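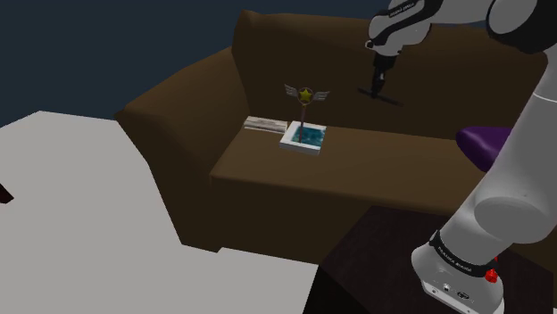

Anyone else signed up for the Clalla trail relay? Trying to sort out our team of 5 and the leg lengths on the page don't add up. Says 75 miles total but the legs come to more than that on my spreadsheet. I'm planning to spend the whole taper on a big brown sofa so I've got time to argue.

hillrepeat_dad
Leg 3 got rerouted around Hadgu. Old map still up. Email them, they answer fast.

Clondeo_strider
They do NOT answer fast. Sent two emails in February, nothing. Did it last year tho and the course was great – just bring your own water for the long climb.

mudonmyshins
Bring water?? There was an aid station halfway up.

Clondeo_strider
Not when I got there. Table, no cups.

hillrepeat_dad
What leg were you on

Clondeo_strider
4, the night one. Total climb 1,965 feet and I felt all of it

quietpacer
Is 90 minutes realistic for leg 2? Mostly gravel, I run 10s on the road.

mudonmyshins
No. Add 15 at least. The Hitow section is ankle deep after rain

hillrepeat_dad
Disagree, if its dry he'll be fine. I've done it in less and I'm slow.

mudonmyshins
you are not slow, you say this every year

quietpacer
ok putting down 105 to be safe. Do they pull you if you miss your estimate?

Clondeo_strider
No, next runner just waits. Bring them a jacket.

hillrepeat_dad
New map is up as of Friday btw. Leg 3 is shorter now, hand off is at the Hadgu parking lot, not teh church.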